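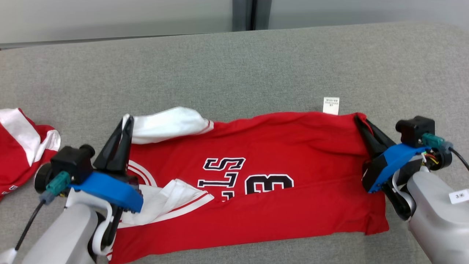

Speaker notes / Session 4: Learning from demonstration

What 2,777 folded jerseys did and didn't buy us
Willenville workshop, May. 17 minutes, then questions.

OPENING
Leave the title up until people sit down. Say the number, 2,777 episodes, and ask who is impressed. Wait. Then say I was too, in the planning meeting, and that I am less so now.

An episode in our set is one attempt at one shirt, start to stop. Both arms count as one. Resets between attempts are left out. If your group counts differently, your number and mine can't be compared, and I'd like people to stop putting them in the same bar chart.

WHY CLOTH
Keep short. Everybody in the room knows cloth is hard. A block has a pose. A jersey has a collar, piping, two layers that slide over each other, and a tag that sticks up in odd places. We picked jerseys because the Dirura people had asked for sportswear. I argued for dish towels and lost.

Point at the wrist view when it comes up. Ask the room which layer they would grab. Give them a few seconds. Last time I did this I got three different answers, all of them confident. 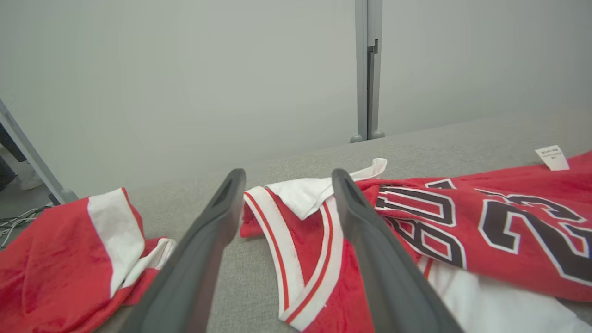
Wrist view, both fingers open over the gray surface, two red jerseys in reach.

THE PART I DON'T BELIEVE
Slow down here.

The Achari policy was trained on the full set. We then trained it again on 435 episodes picked by hand, and on our own test shirts the two came out close enough that I wouldn't bet lunch on either. Maybe the picking was good. Maybe the test was too easy. I lean toward the test.

Things to be suspicious of, in my order:
- Same wall, same gray fabric. A model can learn a wall.
- Big high-contrast numbers on the shirts. Does it find the corner, or does it find the number and guess where the corner ought to be? We have not tested plain shirts properly.
- Operators get smooth. By the second week they had stopped making mistakes, so we have very few good recoveries on record.
- Success labels were given by the person who had just done the fold. I would mark myself kindly too.

If someone brings up Senis: yes, it filters bad episodes. It also threw out slow ones, and some of those were the careful ones. We spent around 60 hours going back through its rejects. Don't get drawn into this, there's a slide at the back.

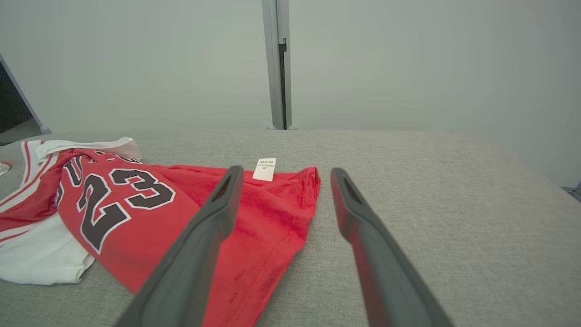 Photo: Dirura project, wrist camera

Stay on this one. The 23 reads fine, the letters above it are folded over, and there is white cloth partly under the red. Ask what the label for this moment should be. "Folding" is what our schema would say, and it tells a learner next to nothing.

WHAT I'D DO NEXT TIME
Fewer episodes, messier starts. Move the table. Have a second person score the folds. Pay for failed grasps on purpose and keep the whole recovery, including the boring bits.

I'd also fix the test before collecting anything. We wrote ours afterward and it shows.

IF TIME IS SHORT
Skip Senis, keep the wall.

LIKELY QUESTIONS
Will you release the set? Not until the success labels are redone.
Would ten times more data fix it? Ten times more of the same wall, I doubt it.
Does it work on towels? Not tried. See above about losing that argument.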